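Write the stop rule before the task

At Halwood we have one page of rules for two-arm work, and I think it is too short. It says how fast an arm may move. It does not say when the arm must let go.

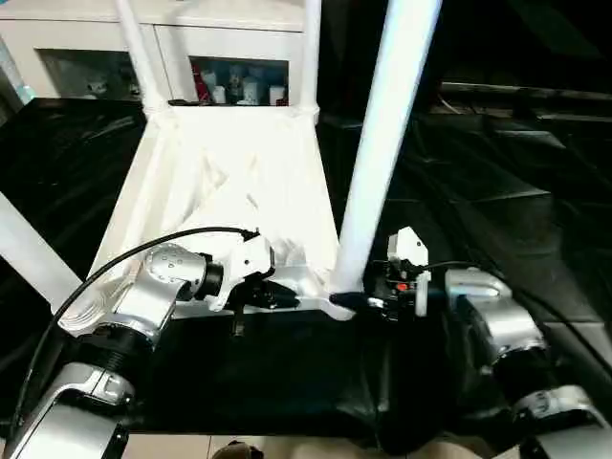

Who may stop the work

My colleague Karlijn Declercq wants one named person for each task. I agree – with two names, each one waits for the other.

Holding and pressing are different risks, and a good standard should give each its own limit.
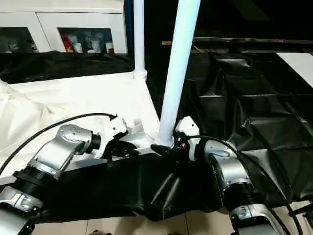 Both grippers at the foot of the white pipe.

Cloth is often left out of such rules, as if soft things were always safe.

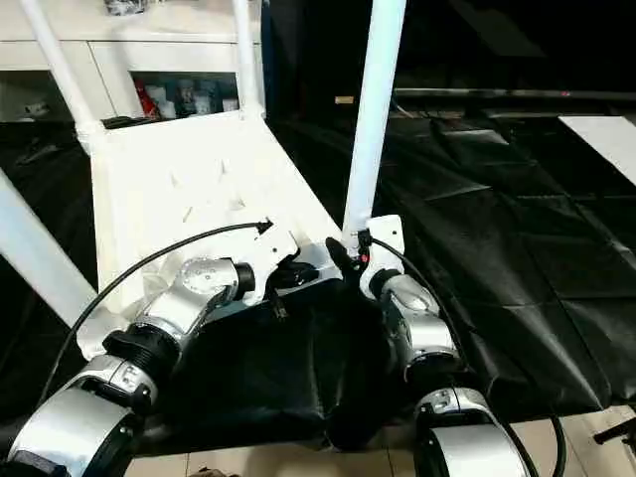
I would add three lines to our page: the load, the limit, the name. Henk Jacobs finds this too much paper. I would still sign it in January.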